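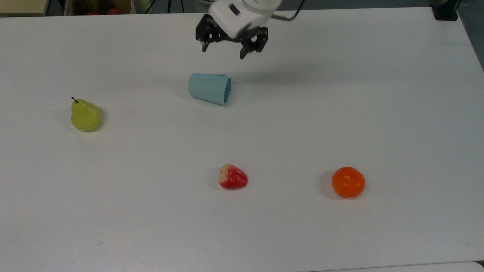
Chapter 7
Ground-level Ozone and the Air of a Valley Town

7.1 A haze that arrives after lunch

On still summer days in the Plolten valley, the air is clearest shortly after sunrise. By mid-afternoon the hills to the east have lost their outline, and people with asthma are advised to put off heavy work outdoors. The pollutant chiefly responsible, ground-level ozone, does not come out of any chimney or exhaust pipe. It forms in the air itself from other gases, and for that reason it is known as a secondary pollutant.

Chapter 6 dealt with primary pollutants, which can be traced to a source and measured where they are released. The methods used there are of limited help in the present chapter. A monitoring station may record high ozone when the nearest road is almost empty, and low ozone beside a busy intersection at peak hour. Students should be able to account for both of these results by the end of Section 7.4.

7.2 The ingredients

Two groups of gases are needed. The first is the nitrogen oxides, written together as NOx, which are produced when fuel is burned at high temperature. The second is the volatile organic compounds, or VOCs. These come from petrol vapour, paints and solvents, and also from living plants. Eucalypts and many other trees release large amounts of a VOC called isoprene in hot weather.

Sunlight supplies the energy. It splits nitrogen dioxide into nitric oxide and a single oxygen atom, and the oxygen atom joins with an ordinary oxygen molecule to make ozone. If nothing else were present, the nitric oxide would soon react with the ozone and remove it again. VOCs upset this balance. As they break down in sunlight they produce compounds that turn nitric oxide back into nitrogen dioxide without using up ozone, and the level of ozone rises.

Ozone near the ground should not be confused with the ozone layer, which lies many kilometres higher and shields living things from ultraviolet light. The molecule is the same in both places. At ground level it irritates the lungs, damages the leaves of crops and causes rubber to crack.

7.3 The Kiltinus and Falport records

Much of this chapter draws on measurements from two stations. Falport stands on the coast beside a freight terminal. Kiltinus lies 60 kilometres inland at the head of the valley, among orchards, and has very little traffic. The records were brought together by Debora Monti and Paraschiva Coman, and they cover 517 days on which both stations were working.

The highest ozone readings in the set belong to Kiltinus. On days with a steady sea breeze, NOx and VOCs released at Falport in the morning are carried up the valley, reacting as they travel. The hills then hold the air in place. At Falport itself, fresh nitric oxide from trucks removes part of the ozone as soon as it forms, a process called titration. Readings there often increase on public holidays, when there are fewer trucks on the road. The hourly values for 25 Dec 2019 are given in Table 7.2 and will be used in Exercise 4.

Rosimeire Moura later compared the same records with leaf damage in the orchards. Her survey took in more than 300 trees and is discussed in Section 7.6, together with its limits – the trees differed in age, and some had been short of water.

7.4 Why cutting emissions is not simple

The amount of ozone formed depends on the balance between NOx and VOCs. Where NOx is scarce, as in most rural districts, any cut in NOx brings ozone down. Where NOx is plentiful, a small cut may leave ozone unchanged or even raise it for a time, and a cut in VOCs will do more good. Regulators therefore need to know which condition applies before they choose a measure. The Ait Brahim diagram, named for Reda Ait Brahim and introduced on the next page, is a simple way of showing the two conditions for a single district.

Terms to know before reading on

Precursor: a gas from which a secondary pollutant is formed.
Titration: the removal of ozone by fresh nitric oxide close to a source.
Inversion: a layer of warm air lying over cooler air, which limits upward mixing.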